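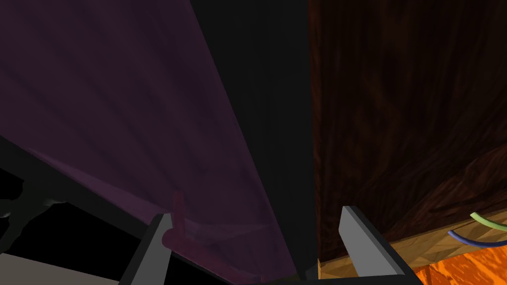

Feb 19, 2026 - Members of the Warnow shared workshop have moved their home-built arm, Plolla, on to cupboard work. The two-finger gripper is being tried in simulation first, among wood-grained panels in close quarters, before the real one is let near any furniture.

The group began the build in January and has spent 155 pounds so far, most of it on motors from Gunn. The control software, Flisiritz, was written in the workshop and has had 129 simulated runs. Of these, 71 ended with a clean grip - the rest were stopped early.

Plolla will be on the bench at the next open evening, which starts at 4 pm. Entry is free and children are welcome.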